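Teaching the bin-picking arm at Protmont: where we are

Posted August 2026 by Afia Mahama

The bin-picking work at the Protmont lab has moved from setup into regular teaching sessions. Several members have asked what the sessions involve and when they can sign up, so this item covers both.

The project is called Orka. The goal is for the arm to reach into a metal bin, pick up one object from a mixed group, lift it clear and set it down again in another part of the bin. We are not writing a separate program for each object. A person drives the arm through the task by remote control, the system records the whole movement along with the camera views, and the recordings are used to train the model. Since June we have saved 615 complete demonstrations.

Each session is 20 minutes at the controls followed by a break. We tried longer turns early on and the recordings got worse toward the end. People start to rush the approach, or they close the fingers before they are lined up. Shorter turns with two people trading off have worked better.

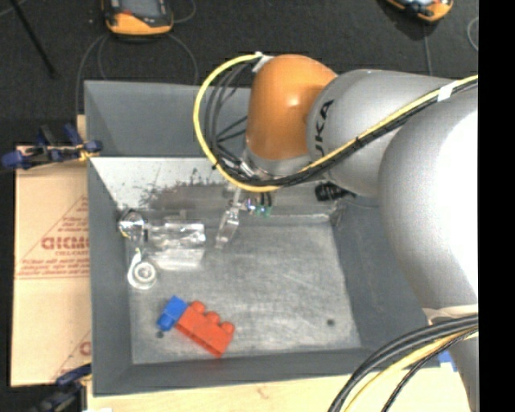
The objects are changed between sessions. We want hard things and soft things, and we want some shiny ones, which are difficult for the cameras. Toy bricks are the easiest to grip and make a good first pick for a new operator. Clear plastic is the hardest, both for the person watching the screen and for the model. Crumpled foil comes next. If you bring something for the object box, please make sure it has no sharp edges and that you don't need it back.

Please keep the following in mind when you record:

Start every demonstration from the same home position. The software will let you begin anywhere, but those files have to be thrown out later.

Come down from above and slow down before you reach the object. The fingertips are thin and will flex if they are pushed into the floor of the bin.

If you miss, go back up a short distance and try again in the same recording. We want these. The model needs to see how a person recovers from a bad grasp, and 119 of our saved demonstrations include at least one second try.

If you hit the wall of the bin, stop the recording and mark it as failed. Do not delete it.

Watch the cables when you turn the wrist. Plan the rotation so that you unwind before the next pick.

The first model trained on this data ran at our open afternoon in Bruvville. It did well on bricks and poorly on anything transparent, so the next block of sessions will lean toward plastic containers and packaging. We have 34 open slots on the sign-up sheet. New operators need the one-hour introduction first, and it can be booked at the Nartey building front desk.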